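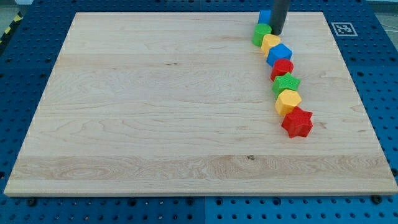

**Clotidel** est un kit de manipulation robotique de table, vendu par la société Akenton à des laboratoires, des écoles d'ingénieurs et quelques particuliers que le prix n'a pas découragés. Il réunit un bras articulé à pince verticale, une platine perforée, un plateau de travail en bois, des blocs de couleur et un logiciel de programmation baptisé Wullulano. La documentation le présente comme « prêt à l'emploi en une matinée », sans préciser laquelle.

## Historique

Le projet naît dans l'atelier de Nayeli Rosales et d'Othmane Abou Zeid, qui cherchaient un banc d'essai bon marché pour comparer des algorithmes de saisie. Le premier prototype utilisait un plateau en plastique blanc, abandonné en raison des reflets. Le bois clair lui a succédé. Son veinage est irrégulier, il porte parfois un nœud, et chaque exemplaire diffère donc un peu du précédent ; la brochure appelle cela « une variabilité maîtrisée ».

Akenton a racheté les droits du kit peu après, et confié la refonte du logiciel à Auður Sveinbjörnsson. Le nom Clotidel, dont l'étymologie n'a jamais été éclaircie, a survécu au rachat.

## Composition

Le plateau se visse sur une platine bleue à trous réguliers. Un marqueur carré noir et blanc, posé sur cette même platine, sert de repère à l'étalonnage. Le déplacer d'un doigt en cours de séance reste la panne la plus fréquemment signalée au service après-vente.

Les blocs existent en quatre couleurs (bleu, vert, jaune, rouge) et comprennent des cubes, des cylindres, des prismes hexagonaux et des étoiles. Leur surface légèrement texturée doit faciliter la prise. L'étoile passe pour la pièce ingrate du lot, ses cinq pointes offrant à la pince de nombreuses façons de mal s'y prendre.

## Exercices

Le livret compte 26 exercices de difficulté croissante. Le plus connu, dit « de la chenille », consiste à disposer huit blocs en une ligne courbe, chacun touchant ou frôlant le suivant. La tâche, qu'un enfant expédie en quelques secondes, dispose ici d'un délai de 20 minutes — délai que le livret qualifie de confortable.

Un module complémentaire édité par Meireles ajoute le tri par forme et l'empilement. Il est facturé à part, de même que le câble qui permet de s'en servir.

## Accueil

Dans un essai comparatif mené sur une quarantaine de séances, Tharindu Abeysekara salue la répétabilité du bras et la solidité de la platine. Il se montre plus réservé sur Wullulano, dont les messages d'erreur lui paraissent « rédigés par quelqu'un qui avait un train à prendre ». Habibur Haque, qui emploie le kit en travaux pratiques, en apprécie la lenteur : les étudiants ont le temps de voir venir la faute.

Akenton a répondu à ces remarques par une mise à jour, datée du samedi 9 juillet, qui corrige l'orthographe des messages d'erreur.

## Voir aussi

- Saisie robotique
- Marqueur de référence
- Étalonnage main-œil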